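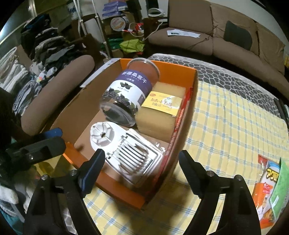
Egg slicer in open box, gripper above.

24 July 2025

Backtest notebook, Bundik mean-reversion model, AUD/CAD hourly bars.

Re-ran the May build with the spread model changed. The old version charged a fixed spread per trade; the new one takes the quoted spread at the bar open from the Hinard feed. 558 trades over the test window, same entry rules, same stop. Net result is lower, as expected. Most of the loss sits in trades opened near the New York rollover, where the fixed figure was far too kind.

Settings:
Lookback 120 bars
Entry at 2 standard deviations from the mean
Stop 20 pips, no trailing
Position size constant, no compounding

Checked the feed against Skorkitz for the same hours. Timestamps disagree by one hour for part of the series. Skorkitz stamps in local server time and moves with daylight saving; Hinard stays on UTC. Corrected in the loader, not in the raw files. Anyone using the raw Skorkitz files directly still needs to apply the offset.

Found 7 bars with a high below the open. All from Skorkitz. Dropped them and logged the row numbers in the Ansari folder next to the cleaned series.

Tried blocking entries for the two hours either side of rollover. Trade count falls by roughly a third and the equity curve is smoother, but the filter was chosen after looking at the losses, so it proves little on this sample. Needs the held-out year before it goes in the main branch.

Swap charges are still modelled as zero. Long AUD and short AUD positions should not be treated the same overnight.

To do: add swap table, rerun with the stop widened, colour the rollover trades separately on the scatter plot.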